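Does "100 Percent Recycled" Mean Anything? Clothing Collection Bins in Drindham
Final report, Environmental Studies project
1 Sep 2024

1. Why we picked this

There is a clothing bin behind the supermarket in Drindham with a sticker on it that reads "100% of what you give gets a second life." The bin belongs to Heltard, which also runs bins at the school, the gym parking lot and the bus depot. We wanted to know what the sticker meant. Our starting guess was that it meant very little, and we should say up front that we never got over that feeling, so read the rest with this in mind.

2. What we asked

Our main question was what share of donated clothing gets worn again by someone. Our second was whether people who use the bins know the answer. A third question, on how much fuel the collection trucks burn, was dropped when we could not get route information.

3. What we did

We wrote to Heltard in February and asked for their yearly totals. We got back a leaflet. The leaflet says the company collected 2000 tons last year and that this was a record. It does not say where any of it went. We wrote again and got the same leaflet.

We then went to Arkarden, the thrift store on the main street, and to Đorđević Cleaners, which takes in unclaimed clothes and passes them on. Both let us look through their back rooms. At Arkarden we were allowed to sort one delivery ourselves, 273 pieces, into piles for sell, rags and trash.

We also handed out a one-page survey at the library.

4. What we found

The sell pile was the smallest. Most of the delivery was thin T-shirts, stretched leggings and children's things with stains. The store staff said it was a normal batch, but we have only their word for that, and one delivery is one delivery. We would not bet money on our split holding up next month.

Small items did worst. Gloves, mittens and socks come in singly, or in pairs that do not match, and a single glove has no buyer. Wool and wool-looking knits often have felted from a hot wash and no longer fit the size on the label. Towels go straight to rags unless they look new. As far as we can tell, "second life" covers being cut up to wipe engines, and on paper so does being burned for heat, if the word is stretched far enough. The leaflet does not define it.

The survey is the weakest part of this report. Only 2 of the questions worked. People told us they thought "most" of their clothes were worn again, and they told us they felt better after using a bin. We did not ask whether feeling better made them buy more, which was a mistake, as that was the interesting part.

5. Problems with our own work

The sorting was done by us, and our idea of what will sell is the idea of students. The survey was taken by people who visit a library and will stop for a clipboard. We did not weigh the piles, so we cannot compare anything with the tons in the leaflet. Heltard may have perfectly good records that it does not send to students.

6. What we would say to Drindham

Keep the bins. Take the sticker off, or make the company print what the second life is. Tie gloves and socks together before donating them. Anyone who reads "100 percent" on the side of a metal box should ask 100 percent of what.

7. Pictures

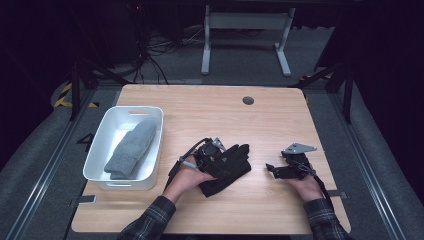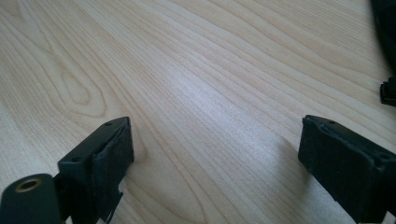
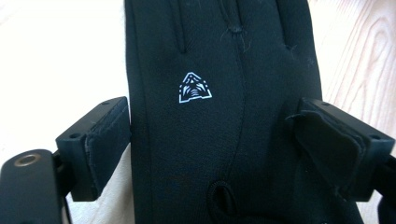
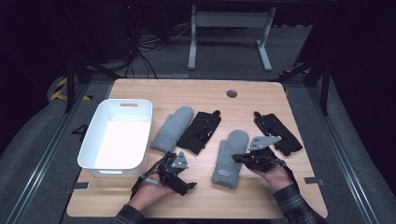 Figures 1 to 4. Folded gray towel in a white bin (1), tabletop (2), black glove (3), gray mittens and black gloves (4).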